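From: Nkechi Okonkwo
To: Prurari Residents List
Subject: Re: Organics collection from April

Dear residents,

I refer to the message circulated by Mr Brouwer, reproduced in part for those who have recently joined the list.

Roel Brouwer wrote:
> The notice in the lobby says that organics will be collected
> separately from April. Will each unit receive its own bin, and
> will we be charged for it?

Each of the 61 units will be issued one kitchen caddy at no charge. Caddies are to be emptied into the green-lidded bins on the lower parking level, which our contractor, Van Acker, will service two mornings a week. Organics must not be left in the hallways or beside the garbage chute.

The board has set aside $2,000 for signage and additional bin washing. Any unspent portion will be returned to the operating budget – it will not be carried into the reserve fund.

Fruit and vegetable scraps, meat, dairy, coffee grounds and soiled paper towel are accepted. Expired food may be included once its packaging has been removed. 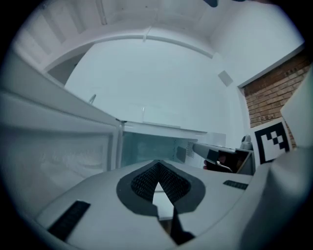 May compostable bags be used as caddy liners?
Only certified compostable bags are accepted; plastic bags of any colour will be treated as contamination.

Enquiries regarding missed collections should be directed to Josefina Retamal at the management office.

Yours sincerely,
Nkechi Okonkwo
Secretary to the Board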